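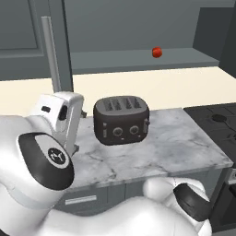 Sim kitchen, toaster task. Arm at the left of the toaster, gripper upright.

Sun 25 April -- open day, notes written up same evening

Doors at 10. Sim station was on the bench by the window, big monitor facing the room, operator monitor turned side-on so people could see the task list. Ankit ran the sim, Graciela had the real arm behind the barrier, I floated between the two and wrote things down when I could. Eduardo on the door.

Sim setup for the day: kitchen scene with the marble counter, four-slot toaster, cooktop to the right. We kept the toaster where it was for every run and only changed the arm's starting pose. Vicente wanted the toaster position randomized as well, but we tried that Friday night and the planner took too long on the awkward ones. People will stand and watch an arm move slowly. They won't stand and watch it think.

Task was: approach from the left, close the finger on the side of the toaster, nudge it along the counter toward the cooktop, back off. No bread. The bread model still goes through the slot walls when it's dropped at an angle and I didn't want to explain that to a room.

Runs: 61 over the day on the Stultby build. The counter resets itself when the scene is reloaded, so Ankit kept the tally on paper and that's the number to use. Five failures. Three were the wrist hitting its limit on the approach, same as in November. One was the toaster tipping and staying tipped, contact settings I think. The last one was me leaning on the keyboard.

The wrist limit thing needs sorting before we show this again. When the arm starts low and far to the right it swings under and comes up with the elbow nearly straight, and there's nothing left for the wrist to do. Ankit's workaround was to skip those start poses after lunch by hand. Fine for a demo. Not fine for the Fellex comparison, where the poses are fixed and we don't get to choose.

Questions from visitors, the ones I wrote down:

Is it a recording? Asked more than anything else. After the first hour Ankit let people pick the start pose from a list and that mostly settled it.

Why a toaster? Told them it's a decent test object: rounded body, levers, knobs, slots on top, all different sizes of thing to get hold of. A man who repairs appliances asked if the lever moves. In our model it doesn't, it's fixed to the body. He was disappointed, and he's right that it should. Added to the list.

Does it know what a kitchen is? Said no, it gets object positions from the simulator. Graciela gave a longer answer at the other end of the room and I'd like her to write it down, it was better than mine.

Would it work on the real one? Partly. Graciela ran the same approach on the real arm at 1 and again at 3, at quarter speed, with a foam block for the toaster. Both fine. The 3 o'clock one stopped short of the block by 15 mm, which is the calibration offset we already knew about. Vicente is redoing the base calibration this week.

Practical stuff for next time:

Operator monitor is too low, kids were at the right height for it and adults weren't.

Fan on the sim machine was loud by noon. Side panel off helped. Move it under the bench.

We printed 200 handouts and there's a good half box left. Don't reprint, just change the contact line. It still says Bislow, and Ivana looks after visits now.

Need a second person on the sim. Ankit didn't get lunch until 2:30.

Ivana brought the group from Sosa through at the end, after the public had gone. They asked to see the contact forces plotted live, and we had the plot but not on the big monitor. Swapped the cables, took a few minutes, they waited. They'd like the logs from the failed runs. I said yes to the wrist limit ones. Want to look at the tipping one myself first.

To do:
Ankit -- export the three wrist limit logs, note start poses
Me -- contact settings on the toaster base, then hinge the lever
Vicente -- base calibration, real arm
Graciela -- write up her kitchen answer for the handout
Eduardo -- barrier posts back to the loading dock, they're on loan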